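July, after lunch. Handheld grippers, Pivgate vs. Zemadeck

Moved the comparison out of the lab and into the office, where the lighting is worse and the furniture fights back. Same task for both units: pick up a piece of soft fabric, lift, put it somewhere else, try to look dignified. 40 picks each.

Pivgate first. Fingers close evenly and the trigger is light, maybe too light. I dropped the cloth 3 times by relaxing my hand to scratch my nose, and I'm logging those as operator faults under protest. Tag tracking held up fine until I turned my wrist toward the ceiling lights, then the pose jumped a foot to the left and came back as if nothing had happened.

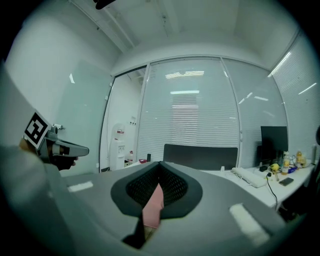
The pose jumps are the part that bothers me. Saavedra's tracker log has 746 usable frames out of 1000 for the Pivgate run, and most of the gaps come in clumps. A clump in the middle of a grasp kills the whole episode. Suspect glare on the tag. Matte print next time, and tape it down flat, yes, even the corners.

Zemadeck is heavier and the spring is stiff enough to count as exercise. Zero drops. By the last ten picks my thumb had filed a complaint. Haven't pulled its tracker log yet so no frame numbers.

To do:

- matte tags on both
- rerun Pivgate with the overheads off
- ask Bredham if they sell a softer spring for the Zemadeck (they'll say no)
- write down finger opening BEFORE the run this time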